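Folding tables for extra seating: setup and care

Two folding tables take up less closet space than one big one, and they go up faster. We use a pair with marble-pattern tops in the living room when we have more people than the kitchen will hold.

Setting up

Open the legs fully before you turn the table over. Press down on each corner in turn. If it rocks, fold a piece of card under the short leg. Tile floors are rarely flat, so try moving the table a few inches first.

Leave a gap between the two tables while you set out the dishes. You can wipe the inside edges and reach both sides. Push them together when people sit down.

Keep bowls with a wide rim back from the edge. A sleeve catches the rim easily, and a steel bowl on tile makes a terrible noise.

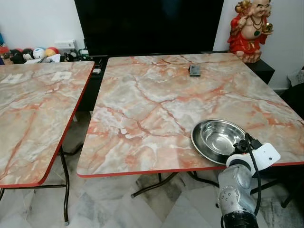
Melahat Güneş: I put a strip of shelf liner under the serving bowls. Mine used to slide every time somebody leaned on the table. It rinses off in the sink and I've had the same roll since March.

Shelf liner works well. A damp dishcloth folded in half will do if you have none.

Setting out

Lay one table with forks and spoons and keep the other for bowls and plates. Fork on the left, spoon beside it, handles toward the person eating. Stack spare plates at the back, no more than 5 high.

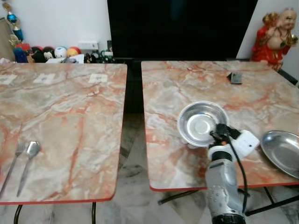 Move phones and remotes to a shelf before the food comes out.

Cleaning the tops

Wipe with warm water and a drop of dish soap, then dry with a clean towel. Skip scouring pads, which dull a glossy top. For tape or label glue, rub in a little cooking oil, wait 2 minutes and wipe it away. Go easy along the trim, where water can get underneath.

Stand the tables on edge to store them, with an old towel between the tops.

Updated 10/31/19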